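Kleiner Thread über die Kegel-Bezirksliga, weil mich gestern wieder jemand gefragt hat, ob das »überhaupt Sport« sei. Ich spiele seit September in der zweiten Mannschaft von Bullik und habe Muskelkater an Stellen, die im Anatomieatlas fehlen. 1/x

Ausgangslage: Auswärts bei Evenia. Wir haben in der Hinrunde einmal gewonnen, da trat der Gegner zu viert an, einer davon mit Gips. Ziel für den Abend laut Kapitän: »würdevoll«. 2/x

Gespielt wird über 120 Wurf, sechs Leute pro Mannschaft. Wer das für gemütlich hält, möge 120-mal eine Kugel mit knapp drei Kilo anheben, Anlauf nehmen und dabei von einem Rentner mit »Na, na, na« kommentiert werden. Der Rentner hat übrigens immer recht. 3/x

Startpaar: unser Kapitän und Mirko Benedetti. Mirko hat einen Anlauf wie jemand, der im Dunkeln eine Treppe sucht, und trifft damit leider besser als ich. Erste Bahn 151 Holz. Bei Evenia wurde kurz das Besteck weggelegt. 4/x
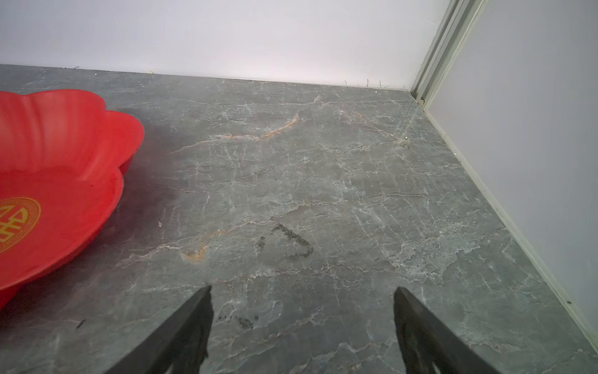

*Lesezeit: 2 Minuten*

Mittelpaar. Ich. Erster Wurf: Fehlwurf. Zweiter Wurf: Fehlwurf, aber mit mehr Überzeugung. Danach lief es, also die Kugel lief, und die Kegel sind aus Mitleid umgefallen. 5/x

Zwischenfrage einer Mitleserin: Warum schreit ihr so? Antwort: Beim Abräumen steht am Ende gern ein einzelner Eckkegel da und schaut. Den muss man anschreien. Steht so nicht in der Sportordnung, wird aber bundesweit praktiziert. 6/x

Nach vier Spielern lagen wir 38 Holz hinten. Für uns ist das praktisch Führung. Der Kapitän hat angefangen zu rechnen, auf einem Bierdeckel, und dann den Bierdeckel umgedreht und noch mal gerechnet, diesmal zu unseren Gunsten. 7/x

Schlusspaar bei denen: ein gewisser Dudás, Gastspieler vom Sustudard-Cup bekannt, Unterarme wie Brückenpfeiler. Erste Bahn 168. Unser Mann daneben hat 129 gespielt und sich hinterher über die Beleuchtung beschwert. Die war auf beiden Bahnen dieselbe Lampe. 8/x

Endstand: verloren, 2:6 Punkte. Der Abstand beim Holz bleibt unter uns, der Bierdeckel wurde vernichtet. Mirko holt seinen Mannschaftspunkt, der Kapitän auch. Ich nicht, mir fehlten sechs Holz, und ich weiß noch bei jedem einzelnen, wo es stand. 9/x

Zuschauerzahl laut Spielbericht: 2.000. Da ist jemandem am Laptop die Null hängen geblieben, zweimal. Ich habe darum gebeten, das nicht zu korrigieren, meine Mutter soll das so lesen. 10/x

Nachtrag, weil gefragt wurde: Ja, man braucht saubere Hallenschuhe. Nein, die vom Bowling zählen nicht. Und wer beim nächsten Heimspiel »Strike!« ruft, zahlt in die Mannschaftskasse. Die steht bei 1.275 Euro, davon ungefähr die Hälfte von meinem Schwager. 11/x

Nächstes Spiel in zwei Wochen zu Hause gegen den Tabellenletzten. Also, gegen den anderen Tabellenletzten, wir sind punktgleich. Wer kommen will: Parken hinter der Halle, Eingang durch die Gaststätte, dann dem Gebrüll nach. 12/12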